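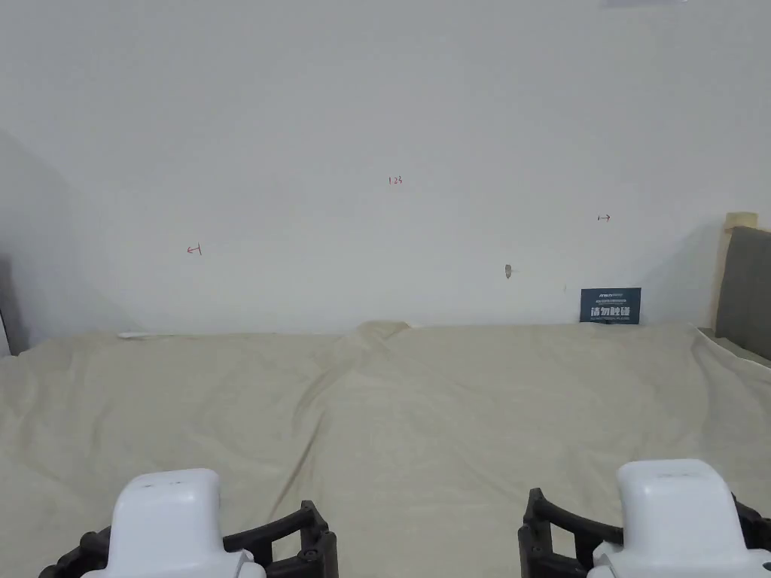 4. Première mise en service de l'adoucisseur Brolleo

Ce chapitre concerne les appareils Brolleo fournis par Wumier avec la tête de commande Fluton. Pour une ancienne tête Donnelly, veuillez consulter l'annexe B, les menus sont différents.

Avant de commencer, il faut que le raccordement hydraulique (chapitre 3) soit terminé et que le by-pass soit en position fermée. Prévoyez un seau, un chiffon et la bandelette de test qui se trouve dans le sachet de la notice.

4.1 Remplissage du bac à sel

1. Retirez le couvercle du bac et vérifiez que le tube de saumure est bien vertical.
2. Versez de l'eau dans le bac jusqu'au repère inférieur. Cette opération se fait à la main seulement la première fois.
3. Ajoutez le sel en pastilles. Ne dépassez pas le repère supérieur.
4. Refermez le couvercle.

ATTENTION : n'utilisez pas de sel de cuisine ni de sel de déneigement. Le sel fin forme une croûte au fond du bac et bouche l'injecteur.

4.2 Mise en eau

1. Ouvrez un robinet d'eau froide situé après l'appareil.
2. Tournez le by-pass très lentement, jusqu'au quart de sa course. On entend l'air qui sort de la bouteille.
3. Attendez que l'eau coule au robinet sans bruit et sans bulles.
4. Ouvrez le by-pass complètement, puis fermez le robinet.
5. Contrôlez tous les raccords avec le chiffon sec.

Remarque : l'eau peut être légèrement jaune pendant les premières minutes. Cette couleur vient de la résine neuve. Laissez couler jusqu'à ce que l'eau devienne claire.

ATTENTION : si le by-pass est ouvert trop vite, la résine peut être poussée dans la conduite de rejet. Dans ce cas, fermez l'arrivée d'eau et contactez le service Wumier.

4.3 Réglage de la tête Fluton

1. Branchez le transformateur. L'écran affiche la version du programme, puis l'heure qui clignote.
2. Réglez l'heure avec les touches + et -, et validez avec OK.
3. Entrez la dureté de l'eau, mesurée avec la bandelette.
4. Entrez la capacité en litres entre deux régénérations. La valeur d'usine est 1 000. Pour le grand modèle, choisissez 3 000.
5. Choisissez l'heure de régénération. Nous conseillons 2 h du matin, quand on ne consomme pas d'eau dans la maison.
6. Appuyez sur OK pendant quelques secondes pour enregistrer.

Si aucune touche n'est pressée, l'écran revient au menu principal et les valeurs non validées sont perdues.

Remarque : le compteur affiche le volume restant, et non le volume consommé. Par exemple, si on lit 1 741 sur un grand modèle, il reste 1 741 litres avant la prochaine régénération.

4.4 Première régénération

1. Maintenez la touche REGEN jusqu'au démarrage du moteur.
2. Vérifiez que l'eau s'écoule bien par le tuyau de rejet.
3. Laissez le cycle se terminer sans couper le courant.
4. Mesurez de nouveau la dureté au robinet. Si elle reste trop élevée, voir 7.2, Réglage de la vis de mixage.

Pendant le cycle, l'eau du réseau n'est pas adoucie. Évitez de tirer de l'eau chaude.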